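Hullon Benchtop Automation Forum > Cell Setup and Maintenance
Thread: Push rod cell drifting after collar change

tableleg_ok
Sep 19, 2023
I look after a small pushing cell. One arm, a straight rod for a tool, and a wooden board on a perforated table. It pushes printed blocks around the board and a planner decides where they go. It ran fine until I changed the clamp collar that holds the rod. Now the blocks end up short of the target or rotate when they shouldn't. I redid the tool center point with the four point method and the controller accepted it. Still off, and worse on the far side of the board.

Anything I should check before I start pulling the arm base apart?

mrkerf
Don't touch the base. If the only thing you changed is the collar then the problem is in the collar or the rod. How far does the rod stick out, and did it go back in at the same depth?

tableleg_ok
Same depth as far as I can tell. I put a pencil mark on the rod before I took it out. View of the cell:
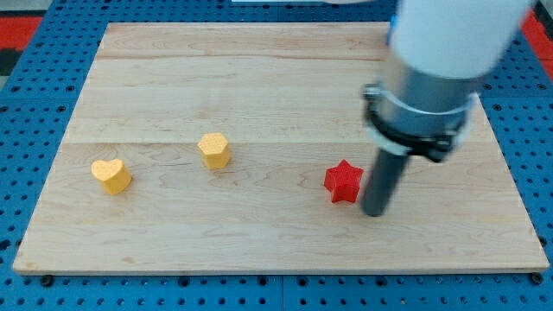

Rod next to the red star, heart and hexagon on the left.

The collar is the black ring with the tab and bolt. I tightened it by hand with a short key. No torque figure in the Pikis sheet that I can find.

mrkerf
OK, so it's a split collar. Those pull the rod toward the slot side when you tighten the bolt. If the old one was worn and the new one isn't, your rod can be leaning a little. Four point calibration gives you a tip position. It tells you nothing about lean if you only teach position and keep the old orientation values.

Put a square on the board and bring the rod next to it. Check it from two directions, 90 degrees apart.

gantry_gus
I'd look at the board first. Wood moves. We had a glued-up board on a Soylu table and it cupped every September when the heating came on. Far side error says board to me, or the frame you taught on the board. I'd swap it for aluminum plate and be done with it.

mrkerf
He said it ran fine until the collar change. The board didn't warp the same afternoon.

gantry_gus
It could have been warping for months and the old TCP was hiding it. I have seen exactly that. Run an indicator over it, it takes ten minutes.

tableleg_ok
I'd like to keep the wood. The blocks slide the way we want on it and all our old runs were on that surface. But I can put an indicator on it.

pegrow17
Both checks are cheap, do both. Also check that the board itself can't creep. Push on each corner with your thumb and watch it against the holes in the table.

And look at your height. If the tip touches the board, it drags and the rod flexes, and then the short pushes make sense. We keep ours 2 mm off the board and check it at all the corners.

tableleg_ok
Results.

Board: high spot in the middle, but less than half a millimeter across the whole thing. No movement at the corners.

Rod: leaning. It looks square from the front and is clearly off from the side. I loosened the collar, turned it so the slot faces the other way, and tightened it a bit at a time while checking with the square. Then I redid the TCP and taught the board frame again from scratch.

Height was fine near the front and too low at the back, so the tip was touching wood there. That was the far side error.

Ran 333 pushes with no stops and the blocks land where they should.

gantry_gus
Glad it's running. Half a millimeter is still a lot for a reference surface. I'd note it somewhere and measure again in winter.

mrkerf
Half a millimeter doesn't matter for pushing blocks that size. Put a paint line across the collar and the rod so you can see if it turns. What's the cycle count on that arm, by the way?

tableleg_ok
Paint line is on. The counter says 2,839, but it got reset when Skulov replaced the controller, so I don't know the real number. I'll check the board again when the heating is on and post it in this thread.

pegrow17
Write down which way the slot faces too. You'll want that the next time the collar comes off.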